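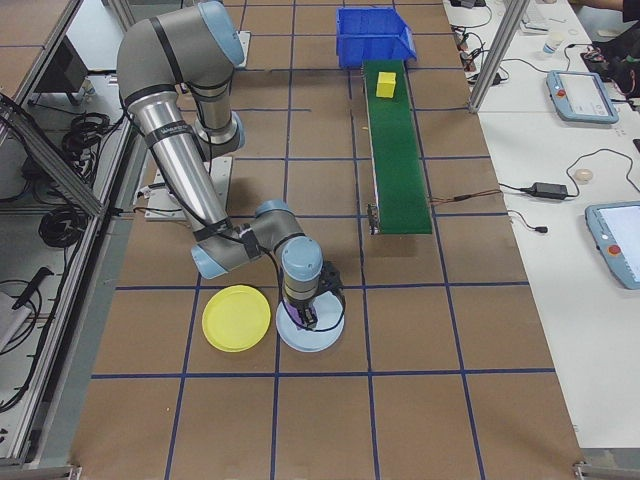 # About Altura

Altura supplies plain tableware, storage bins and marked work surfaces to canteens, training kitchens and packing rooms. We trade from Zistondale, where the stockroom and the layout workshop share one building. The current catalogue lists 587 lines, of which 304 are kept in stock.

## Plates

Round plates make up the largest part of the range. They are sold in single colours, including light blue and yellow, so that a kitchen can give each colour a fixed use. Sizes within a series are matched across colours. Mixed cartons hold 30 plates, and replacements can be ordered singly.

## Work surfaces

We mark out table tops in square grids using coloured tape. The customer gives us the table size and the largest item to be set down, and we return a drawing with the square size and the tape runs. Dark tape on a brown top is our usual choice – it reads clearly under most ceiling lights and worn lengths can be lifted and replaced without re-marking the whole table. Allow 5 working days for a drawing.

## Bins and small parts

Open-fronted plastic bins are stocked for benches where items are picked by hand. The slanted front leaves the contents visible when bins are stacked. Labels, dividers and wall rails are listed separately.

## History

The business began as the tableware counter of Gorodov, a catering wholesaler, and took the Altura name when the counter became a separate company. The marking service was added after the purchase of Bouzid, a small firm of bench fitters, whose drawing numbers are still used on repeat orders.

## Orders and returns

Trade accounts are opened on written application. Unused plates may be returned in their original carton. Cut tape and completed drawings are not returnable. The printed catalogue is revised each March.

Page last revised December 29, 2023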